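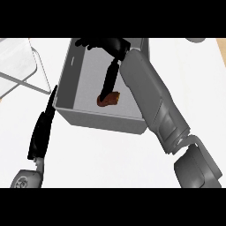

The Woltum Town Band is a community brass and percussion band from the market town of Woltum. It is best known for leading the Lantern Walk, a slow evening procession held every August from the old ferry landing up to the church green, and for a style of street playing that is noticeably softer and more lilting than that of most marching bands. The band also gives indoor concerts, plays at weddings and funerals in the town, and runs one of the liveliest beginner programs in the district.

Origins

The band grew out of two earlier groups. The first was a fife and drum corps attached to the Woltum ropeworks, which played the workers in on the first morning after the summer shutdown. The second was a chapel brass group that owned a good set of horns but rarely had enough players to use them all. The two groups shared a practice room above the grain store for several winters, borrowed each other's players constantly, and finally merged under one name. The fifes were dropped within a few years, though the drum patterns that went with them survived and are still the backbone of the band's street music.

Early parades were small. The first outing under the new name had 15 players, and the bass drum was carried on a handcart, a habit that lasted long after the band could have managed without it. The handcart is still brought out for the Lantern Walk, freshly painted in the band's dark green and cream, and plenty of people in Woltum would say it isn't August until they've heard its wheels on the cobbles!

Instruments and sound

The band today has 60 playing members on its books, although a typical street turnout is smaller. The lineup follows the usual brass band pattern of cornets, tenor horns, baritones, euphoniums, trombones and basses, with a side drum line of seven and a single bass drum. Flugelhorns are given more to do than in most bands of this type. In the slow marches they often carry the tune while the cornets stay silent for whole verses, and the effect in a narrow street is wonderful, a warm, rounded sound that seems to come from the walls.

Street playing in Woltum is shaped by the town itself. The climb from the landing to the green is steep in two places, and players cannot blow hard and walk uphill at the same time for very long. Over the years the band's arrangers worked around this by splitting tunes between sections, so that half the band rests while the other half plays. Listeners standing at the corner of Mill Lane hear the melody pass backward through the ranks as the band goes by. Musicians from elsewhere call this "Woltum relay," and a few bands in hilly towns have taken it up.

Repertoire

The core of the repertoire is a set of local marches and slow airs handed down in manuscript. The oldest, "The Ropewalk," is a fife tune reworked for cornets and is played as the band forms up. "Down Ferry" is a slow march in three-time, unusual for street use, and gives the Lantern Walk its gently swaying step. "Lady of the Weir" is a hymn-like piece played standing still on the green once the procession has arrived.

Beyond these the band plays much the same mix as other town bands, including hymn tunes, light overtures, film music and dance numbers. A set of polkas arrived through the exchange with Drustarholm (see below) and proved so popular that at least one is now played at every concert, usually faster than the printed marking.

The Lantern Walk

The Lantern Walk is the band's biggest day. Children carry paper lanterns on canes, made in the schools and at an open workshop in the week before, and walk in front of the band so that the pace is set by the shortest legs. Behind the band come the town's clubs, then anyone who cares to join. Drums are muffled with cloth for the first stretch along the river and uncovered at the foot of the hill, a moment greeted with a great cheer from the people waiting on the steps.

Attendance has grown steadily. The highest count on record is 3,809 walkers, taken by the stewards at the bridge, a remarkable number for a town of Woltum's size. In years of bad weather the route is cut short at the covered market, where the band plays the whole program under the iron roof. Some regulars quietly prefer these wet years, as the market has a splendid echo.

Exchange with Drustarholm

Woltum and the island town of Drustarholm have traded visits for decades. The Drustarholm Harbor Band comes over for the Lantern Walk, and the Woltum band returns the call for the island's midwinter boat blessing, playing on the quay in gloves with the fingertips cut away. On the last evening of each visit the two bands sit down together, mixed by instrument, and read through music that neither has seen before. There is no audience and no program. Several pieces now in the Woltum library were first tried at these evenings, among them the polkas.

Rivalry with Ratthorpe

A friendly rivalry exists with the Ratthorpe Silver Band, seven miles upriver. The two meet at the Shirima Shield, a one-day contest of street marching and concert playing. Ratthorpe has the better record on the concert stage, where its cornet section is very strong. Woltum has tended to win the street section, although its soft playing has sometimes cost points with judges who wanted more volume. Each band lends the other players when numbers are short, and a fair number of families have members in both.

Uniform

The street uniform is a dark green jacket with cream piping, black trousers or skirt, and a flat cap. A sprig of bog myrtle is pinned to the cap for the Lantern Walk only. Beginners wear a green scarf over their own clothes until they have completed one full procession, when they are given a cap on the church green in front of the whole band.

Training

The beginner band, known in the town as the Squeakers, meets in the school hall and takes players of any age. Instruments are lent free of charge. New members start on cornet or tenor horn and are encouraged to try everything else before settling, and side drummers learn the old fife patterns by ear before they are shown any written parts. The Squeakers play one number of their own at the end of the Lantern Walk, traditionally "The Ropewalk" at half speed, with the full band joining in on the last time through.

Recordings

The band has recorded sparingly. A concert album made in the covered market includes all three of the traditional Woltum pieces. A later recording of the Lantern Walk was made from fixed points along the route, and the track from Mill Lane gives a fine impression of the relay style, with the handcart clearly audible at the end.

See also
Drustarholm Harbor Band
Ratthorpe Silver Band
Shirima Shield
Lantern processions

This page was last edited on 2022-06-07.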